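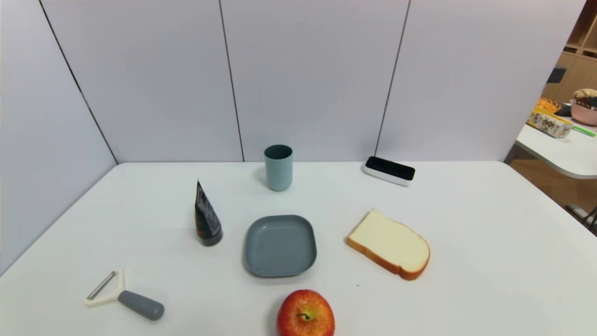 The new record is done. It's called Donness and it has 15 songs on it. Mixing wrapped on Monday and the masters are back.

We tracked it in 3 rooms in Flustenbridge. Most of the drums are from the old Brunby rehearsal space, which has a low ceiling and a loud radiator. You can hear the radiator on track 5 if you turn it up.

The vinyl will be a small run. 156 copies, black, plain inner sleeve. Wong Pressing is handling it and they say January. I'll post when the order page is up. Please don't message asking me to hold one, I can't keep track of it. 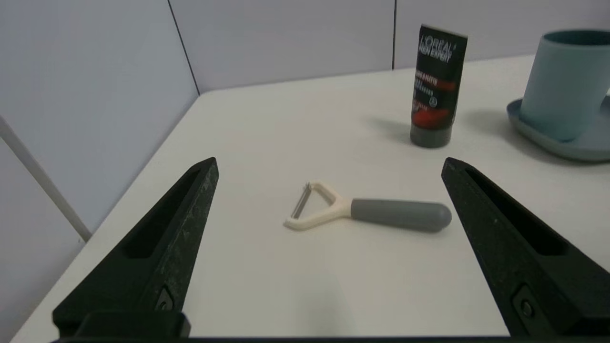 A few people asked what we used for percussion, as there's no tambourine anywhere on the album. Mostly it's shakers, a cookie tin and things from the kitchen drawer. The scrape on the second single is a vegetable peeler, the Y-shaped kind with the blade across the open end, dragged along a guitar string wound around a block. We tried a butter knife first and it was too bright.

Live dates: we're playing the Flustenbridge release show and then 5 more after that. Doors at 7 for all of them. Support changes every night and I'll list the bands once they've all said yes.

The first single is still up on the usual places. The second one comes out before the album does. It's the slow one that closed our set all last summer, with a new last verse and no guitar solo.

Lyrics will be printed on the insert this time. Last time the type was too small and we heard about it.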